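Skovley Dreneo home star projector: review
Posted 2020-08-20

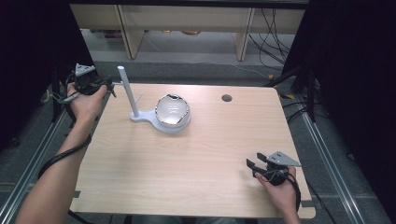

The Dreneo is a disc-based home planetarium from Skovley, sold in Canada for $287. The box holds the projector, a power adapter and 3 interchangeable discs: northern sky, southern sky, and the northern sky with constellation lines. I tested it over 19 nights in a spare bedroom with a flat white ceiling.

Focus is manual. The ring is stiff at first and has a little backlash, so approach the setting from the same side each time. Stars near the centre are crisp. Toward the outer third they stretch into short dashes, most obviously around Cassiopeia when it sits low in the field.

Colour is neutral, with no blue cast. Brighter stars are separated from fainter ones by dot size alone, and the Milky Way is a grey smear with little structure. Black level is good once the power light is taped over.

The rotation motor is audible at two metres. The sleep timer can't be set past an hour.

Changing discs means opening the front tray, and fingerprints show up on the ceiling. Handle them by the rim.

The older Lemieux Plondance is quieter but dimmer, and its discs don't fit this tray.

Rating: 3 out of 5

Hagos Gebremichael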